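Support > Tableware > Plates and table care FAQ

Last updated: June

Plates and Tables: Common Questions

These answers cover Jolwood white tables and the Fluvulari plate range. Order questions are handled on a separate page.

What size table do I need for four people?
The Jolwood 1397 seats 4. It is long enough for two place settings on each side and leaves a strip down the middle for serving dishes. If you mostly eat alone or as a couple, the 1134 is the shorter version with the same top and the same dark legs.

Can I put a plate straight on the table without a mat?
Yes, if the plate is at room temperature. Use a mat or trivet under anything that has come out of an oven or microwave in the last ten minutes. The top is matte, and heat marks on a matte surface can't be polished out.
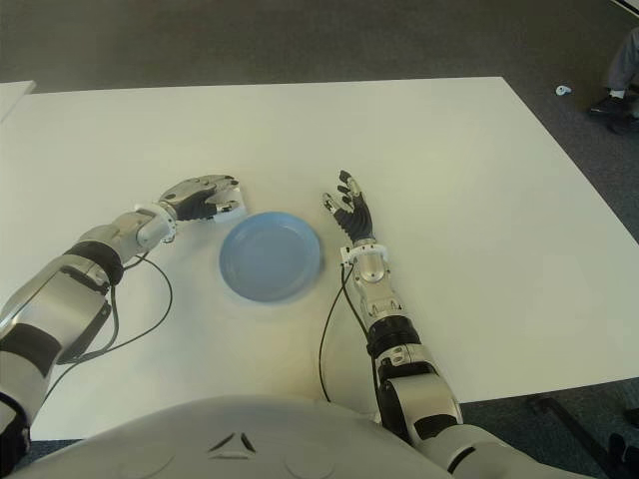
Light blue round plate on a white table.

Which plates have a raised rim?
All the round plates in the everyday range. The rim keeps sauce off the table and gives you something to hold. The base inside is flat, so food can be cut without the plate rocking.

Where should I hold a plate when I pick it up?
By the rim, with the thumb on top and the fingers underneath. Use two hands for a full plate. Don't drag a plate across the table to get it closer to the edge. Grit caught under the foot will scratch the top.

How do I clean the table?
Wipe it with a damp cloth and a drop of dish soap, then go over it with a dry one. Skip scouring pads and bleach. For ink or turmeric, Harish Rajput in our service department recommends a baking soda paste left on for five minutes and rinsed twice.

Can the plates go in the dishwasher?
Yes, on either rack. Stand them so the rims don't touch.

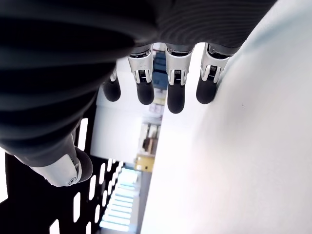
A fingertip against the edge of a white curved surface.

My plate has a small chip. Is it still safe to use?
Stop using it for food. Run a fingertip lightly along the outside of the rim and look at it under a good light, as hairline cracks often start near a chip. Chips found on delivery are replaced free. Send the order number to Naveen Lodhi in returns.

Do you sell single replacement plates?
Yes, in every current color. Discontinued colors are sold until stock runs out.

Contact Prajapati Table & Home | © Prajapati Table & Home | Back to top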